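공개일 데모에서 가져온 작업대 정리 요령

4월에 Nasville의 Ara 작업실 공개일에 다녀왔다. 손에 쥐는 그리퍼로 물건을 집고 옮기는 동작을 기록하는 시연이었고, 진행은 Edith Villanueva와 Jhair Ospina가 맡았다. 장비 소개는 다른 글에 많으므로 생략한다. 이 글에는 집 작업실이나 주방 조리대에 그대로 옮길 수 있는 항목만 적는다.

1. 시작 전 작업면 비우기

시연 순서표의 첫 줄은 장비 점검이 아닌 작업면 점검이었다. 해당 동작에 쓰는 물건만 올리고 나머지는 옆 테이블로 옮긴다. 주방이라면 도마, 칼, 재료 그릇까지만 남긴다. 양념통은 쓸 차례가 되었을 때 꺼낸다.

물건 사이 간격은 100 mm를 기준으로 잡는다. 손이나 집게가 옆 물건을 건드리지 않고 들어갈 수 있는 폭이다. 키가 큰 병은 작업면 가장자리에서 300 mm 안쪽에 둔다. 조리대 깊이가 얕아 이 값이 나오지 않으면 벽 쪽으로 붙인다.
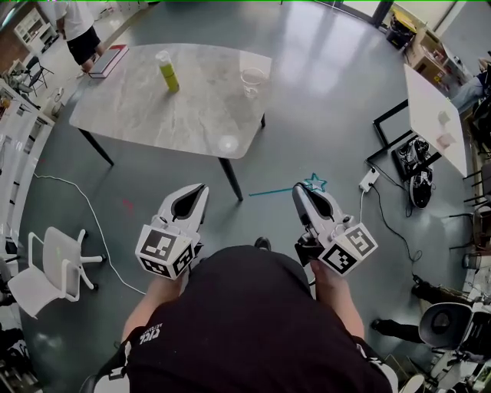 양손에 그리퍼를 쥔 작업자와 병, 투명 컵이 놓인 대리석 무늬 테이블.

2. 바닥 케이블

멀티탭과 케이블이 바닥에 있는 작업실에서는 발이 지나는 길을 먼저 정한다. 순서는 다음과 같다.

작업자가 서는 위치를 정한다.
그 위치에서 출입구까지의 통로를 폭 700 mm로 비운다.
케이블은 통로 바깥으로 돌리고, 가로질러야 하는 구간은 덮개로 고정한다.
손 공구에 연결된 선은 팔을 끝까지 뻗은 상태에서 여유를 확인한다.

마지막 항목은 자주 빠진다. 팔을 굽힌 채로 길이를 맞추면 뻗을 때 플러그가 당겨진다. 핸드믹서나 글루건도 마찬가지다. 남는 선은 느슨하게 한 번 감아 벨크로로 묶고, 사용 중에 열이 나는 공구의 선은 감은 채로 쓰지 않는다.

3. 위치 표시

바닥이나 상판의 표시는 물건을 제자리에 되돌릴 때 쓴다. 집에서는 마스킹 테이프로 충분하다. 물건의 윤곽을 전부 두르지 말고 모서리 두 곳에 ㄱ자로 붙인다. 광택 있는 상판은 붙이기 전에 마른 천으로 닦는다. 오래 두면 접착제가 남으므로 작업이 끝나는 대로 떼어 낸다. 남은 자국은 식용유를 묻힌 천으로 문지른 뒤 중성세제로 닦되, 기름이 스며드는 원목과 천연석에는 쓰지 않는다.

4. 병과 컵을 집는 법

Ospina의 설명은 짧았다. 원통형 용기는 무게중심 바로 위를 잡고, 수직으로 들고, 수평으로 옮기고, 수직으로 내린다. 비스듬히 들면 바닥 모서리가 상판을 긁고 내용물이 한쪽으로 쏠린다. 주방 집게로 유리병을 꺼낼 때도 같은 순서를 따른다.

얇은 플라스틱 컵은 조이는 힘을 줄이고 접촉면을 넓힌다. 집게 끝이 금속이면 실리콘 커버를 씌운다. 커버는 안쪽에 물기가 남기 쉬우니 세척 후 분리해서 말린다. 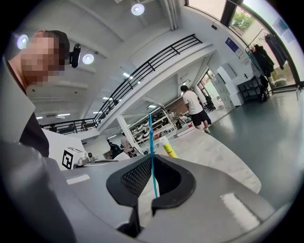 집게 끝의 고무는 언제 교체하는가?
표면이 번들거리거나 가장자리에 갈라짐이 보일 때 교체한다. 기름때로 미끄러지는 경우라면 중성세제로 씻고 완전히 말린 뒤 다시 시험한다.

5. 조명과 반사

광택 상판은 천장 조명을 그대로 비춘다. 투명한 용기는 반사광과 겹치면 윤곽을 놓치기 쉽다. 조명 위치를 바꿀 수 없으면 무광 매트를 깐다. 짙은 회색이 무난하다. 흰 매트는 흰 뚜껑이나 흰 그릇과 구분이 되지 않는다.

6. 반복 시험

새 배치는 세 번 반복한 뒤에 확정한다. 첫 회는 천천히, 다음은 평소 속도로, 마지막은 좌우를 바꿔서 한다. 한 번이라도 팔꿈치가 걸리거나 물건을 고쳐 잡았다면 그 물건의 위치만 옮기고 처음부터 다시 한다. 여러 개를 한꺼번에 옮기면 어느 쪽이 원인인지 구분할 수 없다.

결과는 종이에 남긴다. 필요한 항목은 물건 이름, 가장자리까지의 거리, 잡는 손이다. 사진만 찍어 두면 거리를 다시 재야 한다.

7. 마무리

전원을 끄고, 손 공구를 거치대에 놓고, 케이블을 정리하고, 표시 테이프를 떼고, 상판을 닦는다. 닦는 작업은 항상 끝에 둔다. Villanueva가 나눠 준 점검표에도 같은 순서로 적혀 있었다.

참고로 점검표 원본은 Huanca 양식이고 한 장짜리다. 주방용으로 고칠 때는 케이블 항목 아래에 가스 밸브 확인 칸을 추가하면 된다.

글: Brayan Paucar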